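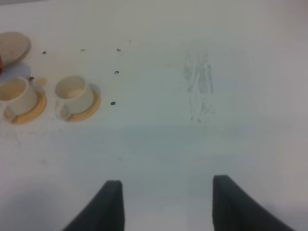 Siiri Ķēniņš
Science writer for young readers, Nosden

Can a robot clean up after a snack yet?

Ask a grown-up when robots will do the chores and you'll probably hear "soon." Grown-ups have been saying "soon" for a very long time. My grandmother heard it when she was in school, and she still washes her own dishes. So before you stop learning how to wipe a table, let's look at what the job asks for.

Think about two small cups on saucers, a few dark specks on a white table, and a little orange-tan stain. You could deal with all of that while singing. You wouldn't even call it hard work.

Now try it the way a gripper does it. Hold out your thumb and one finger and keep the rest of your hand in a fist. Those are your two fingers, and you don't get any more. Pick up an empty plastic cup. Easy? Now pick up a cup and its saucer together without the cup sliding. Now pick up one crumb. (Use a real crumb. I'll wait.)

Seeing is a problem too. Are those specks crumbs or small beans? I'm a person with good glasses and I can't tell you. A bean might belong back in a jar and a crumb belongs in the trash, so a machine that guesses wrong will throw away somebody's beans. Then there's the gray smudge farther over. It could be a scuff that will never come off. A robot could rub it all afternoon if nobody taught it when to quit.

People who build robots do have good news to share, and I don't want to be unfair. Sugeng Harahap works on a table-clearing project called Purnel. In June he told me his robot had tried to lift a cup 677 times and dropped it 121 times. He was pleased, and he says it used to be much worse. I asked if he would let it near his own cups. He laughed and said he would buy cheap ones first.

Notice something about those numbers. They were all for lifting a cup. Wiping wasn't in there, and neither was deciding what to wipe. When you see a video of a robot doing a chore, ask three things. Was it one chore or the whole job? How many tries did it take? Did a person help before the video started?

Machines are already good at some work. A dishwasher is a fine machine, and it manages by keeping every dish in a closed box and spraying everything. But somebody has to carry the cups over to it, and in most kitchens that somebody has two hands and ten fingers.

My answer for now is "some of it, slowly, if you don't mind losing a cup." Ask me again when you're in high school.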